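We got to the Andance workshop in Griseck a little after 2 in the afternoon, and I'd have stayed till they locked the doors. I went mostly for the arms. I'd read plenty about robots learning from examples, but I'd never stood next to a table where the examples get made!

The task that day was cups and a mug tree. A person guides both arms through the whole job, the cameras and joint readings get saved, and that makes one example (they say "episode"). Then somebody moves the cups to new spots and off they go again. The day's tally on the whiteboard was 124 when we came in, and it went up while we watched.

What got me was how much the starting layout matters. A cup standing up and a cup on its side are two different problems, and the system needs to see both, with the grip coming in from different angles. Grabbing a wooden cup by the rim looks like nothing until you've watched it up close.
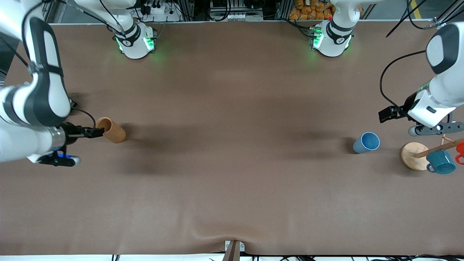

## Trying it ourselves

Visitors got 10 minutes each at the practice station, which runs on the Avram software. My first two tries were awful, all jerks and overshoots, and I was told those get thrown out. Slow and smooth is what they want. By the end I had one I was proud of, though I doubt it made the cut.

## Getting there

Take the Danov bus to the last stop and walk back past the bakery. The next open afternoon is in September, and I'm already planning to go.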